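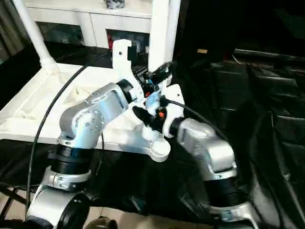

Liya Shiferaw

Zorkport moulding firm Iyer is to bring back its Junulia range of white trays and bases in August, after two years in which the shapes were only made to special order.

The firm confirmed the plan on 2019-04-01 in a letter to its trade customers. Orders for the first run open at the end of the month, and customers who still have an account from the old range will not have to apply again.

Junulia was a familiar name in Zorkport shops and workrooms for a long time. The pieces were plain, white and shallow, with raised rims and rounded corners, and they were sold for holding other things: seedlings, beads, cutlery, drawing pens, clock parts. Shops used the larger ones as bases for window displays, usually with a dark cloth underneath so that the white edge stood out. The range was dropped when the firm moved from Mill Lane to its present unit by the ring road, and the moulds went into storage.

Yamuna Unnithan, who runs the finishing room at Iyer, said the letters had not stopped since.

"People wanted one more of the same to match what they had. They would send us a drawing on the back of an envelope with the size of the rim on it. We could do it as a special, but a special is slow and it costs too much for what it is."

A special order currently takes 19 working days. The firm expects to send out goods from the regular range within a week of the order, at least for the three smaller sizes. The largest size will take longer because it has to be left to settle before it is trimmed, and Ms Unnithan said she would not be promising a date on that one until the first batch had been through.

White moulded surfaces are awkward to finish, she said, and most of the work at the unit over the winter has gone into that. A scuff or a speck that would pass on grey or black shows at once on white. Pieces are now set down on black cloth while they are being looked over, which makes it easier to see whether a rim runs true and whether a corner has been rounded evenly. The cloths are washed separately from everything else and brushed down before use, as lint sticks to a freshly trimmed edge.

The small rounded pieces in the range have had the most changes. In the old Junulia they came with a flat spot on one side, left over from trimming, and customers complained that it caught the light. The new version is trimmed in a different place and the curve is unbroken. Anyone who has a set of the old ones will notice the difference if the two are put side by side, and the firm says it will supply the old pattern on request for as long as the mould lasts.

Of the moulds that came out of storage, 49 were fit to use. Others had rusted at the edges or had been put away without their matching halves. Iyer has decided not to have replacements made for the moment, so some shapes will be missing from the list, among them the long narrow tray that was popular with florists and the divided one with five wells. Ms Unnithan said the divided tray was the one she was asked for most often and that she was sorry to see it left off.

"The mould for it is cracked right through. If enough people write in, we will look at it again next year."

The shop Wikico, in Zorkport's covered market, will be the first to stock the new pieces over the counter. It has cleared two shelves on the left of the door and will take all the sizes apart from the largest, which can be ordered there and collected. Wikico sold the original range too, and for a time after it ended the shop ran a swap box, where customers could leave a tray they no longer wanted and take another. The box will stay.

Prices have not been printed yet. The letter to trade customers says they will be "close to the old list, with an increase on the large bases", and that packing will be charged separately for orders of fewer than 200 pieces. Private customers buying through the shop will not pay for packing.

There is a change in the packing too. The old pieces were stacked one inside another with a sheet of tissue between, and the rims rubbed in transit. From August they will be packed on edge in card sleeves. The sleeves can be returned to the unit or to Wikico, flattened and tied, and the firm will use them again if they are clean.

Trade customers had mixed views when the plan was first discussed in the winter. Several asked for colours. Iyer did make a pale green Junulia tray for a short while, and a few of them are still about, but it was hard to keep the shade the same from one batch to the next and the firm has no plan to try again. Others wanted a deeper rim. That has been done on the middle size only, where the rim now stands slightly higher than before - a change that means old and new pieces of that size will sit on top of each other but will not nest.

The unit by the ring road employs almost 70 people, most of whom work on pipe fittings and caps for the building trade. No new posts are being advertised for Junulia. The finishing room will take on the extra work by moving the caps to the morning and keeping afternoons for the white pieces, so that the benches can be wiped down in between and the coloured dust from the caps does not get on to them.

Ms Unnithan has been with the firm since it was at Mill Lane and trimmed the old range by hand. She still has a base from the last batch at home, with a row of herb pots on it, and says the surface has yellowed a little on the side nearest the window. The firm's advice on cleaning is unchanged: warm water, a soft cloth and washing-up liquid, and no scouring powder. Marks from felt pens can usually be taken off with a little surgical spirit if they are dealt with on the same day. Pieces kept in strong sun should be turned now and then.

Customers who have old trays with split corners have been asking whether these can be mended. Iyer does not offer repairs and does not recommend glue on anything that will be used with water - the joint tends to open again. Split trays can be handed in at the unit's side gate, where there is a bin for white material only. Labels and tape should be taken off first.

The order form will go out by post to account holders and will be left on the counter at Wikico for everyone else. It is a single sheet, with the sizes drawn to scale on the back so that customers can lay an old piece against the outline and see which one they have. Forms handed in at the shop are taken over to the unit twice a week.

Trade customers who want to see finished pieces before they order can visit the finishing room by arrangement in the afternoon. They are asked to use the side gate, as the front yard is taken up with deliveries, and to bring along any piece they are hoping to match.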